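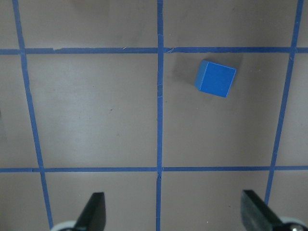
Magdalini Karras, Cayetano Esteban, Ifigeneia Gkikas and Glenys Pickering
Trilasico Manipulation Group. Manuscript version of 2026-09-30

4. The false hold fault

4.1 How the fault came to light

The sorting task in Section 3 asks the arm to pick a cube from one square of the taped grid and set it down in another. The Susta controller splits this into approach, close, lift, carry and release. It moves from close to lift when a single bit, which we call the hold flag, becomes true. Everything after that point assumes the cube is in the gripper.

We collected 1,506 episodes in May. Early in the review, Esteban noticed that the log of one carry looked perfectly normal while the wrist video from the same episode showed the cube staying behind in its square. The arm had gone through the lift, the carry and the release with nothing between its fingers, and the episode had been saved as a success. A search of the logs then turned up others of the same kind. All of them were in the first part of the collection, before a change to the gripper driver described in 4.3.

The fault did no damage to the arm or the table. Its cost was in the data. A policy trained on these episodes learns that the correct response to a missed grasp is to carry on, and the first policy we trained did this readily.

4.2 Cause

The hold flag was meant to compare the measured finger opening with the commanded one. If the fingers stop before reaching the commanded opening, something is in the way, and the flag is set. In the driver we were using, the measured opening was refreshed more slowly than the command. For a short time after each close command, the controller was comparing a new command with an old measurement. The old measurement was wide, the new command was narrow, and the difference was read as an object.

Most of the time this did not matter. The fingers closed on the cube, the reading caught up and the flag was correct by then. It mattered when the planner was quick. If the lift was already queued, it started on the early flag while the fingers were still travelling.

The wrist camera is the only sensor in the cell that could have contradicted the flag, and we were not using it for that. Figure 1 is taken from an episode in the affected part of the set. The flag was already true when the image was stored.

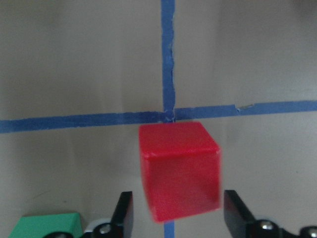 Figure 1. Wrist camera view of the red cube between the open fingers, with a gap visible on each side.

One image is weak evidence of a failed grasp. The cube is slightly blurred and its height above the table is hard to judge from this angle. What can be said is that the fingers are clear of the cube at a moment when the controller had recorded a hold. We therefore used such images only to pick out episodes for review, and decided each case from the full video.

4.3 Correction

Two changes were made. First, the driver now stamps each opening measurement with a time, and the flag cannot be set from a measurement older than the close command. Second, the lift waits until the measured opening has stopped changing. The wait adds a small delay to every pick. Triantafyllou, who maintains the controller, considered making the delay adjustable, but we left it fixed so that later collections could be compared.

We also added a check on the wrist image after the lift, using the Beltine segmenter to look for the cube between the fingers. This worked well for the red cube. It was less reliable for the blue one, which the segmenter sometimes merged with the blue tape when a grid line ran behind it. The image check is logged for that reason but has no power to stop the arm. A different tape colour would be the simple remedy – the grid was already down when we learned this, and replacing it would have altered the background halfway through the collection.

4.4 Effect on the released data

The 736 episodes recorded before the driver change were all reviewed by hand. Two of the authors watched each video separately and marked whether the cube left the table with the gripper. Where they disagreed, the episode was dropped. Relabelled episodes keep their original hold flag in a separate field, so that readers who wish to study the fault can do so.

The policy results in Section 5 use the corrected labels only. We have not rerun the comparison with the Khổng baseline reported in our earlier draft, and those numbers should be treated as withdrawn.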